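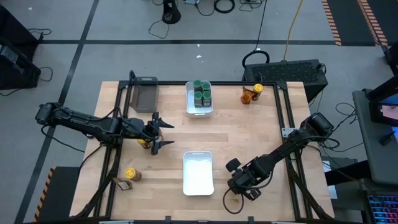 2 min read

Sunday, November 28, 2021

Second weekend with the Brullby trial kit. Damian Bednarek from Wotirholm drove it over and stayed long enough to bolt down both arms and get the software talking to them. The trial runs until they ask for it back, and then I have to give a yes or no.

The job I set is the dull one we do by hand at Clalwood: small jars with green lids, six of them, out of one white bin and into the other. The cans and the amber bottle are for later. I want to see the jars done properly first.

Teaching it was easier than I expected. You move the arms through the task, save it, and play it back. The manual is 244 pages and I have used eight of them. The section on grip force is poor, and I had to call Damian to learn that the default setting is meant for boxes. He was decent about it, for a Sunday.

My complaints so far are small. The cable on the right arm hangs lower than I like – I want a clip for it, and there isn't one in the parts bag. The two arms also can't share a saved position, so everything gets entered twice. Wotirholm says that is coming in an update. They said the same to Pawłowska in August.

The monthly fee is 562 with support and I still think that is high. Without support I wouldn't take it at all, given the manual.

Tomorrow I'll ask about the clip, then start on the yellow cans. Need to sweep the carpet too.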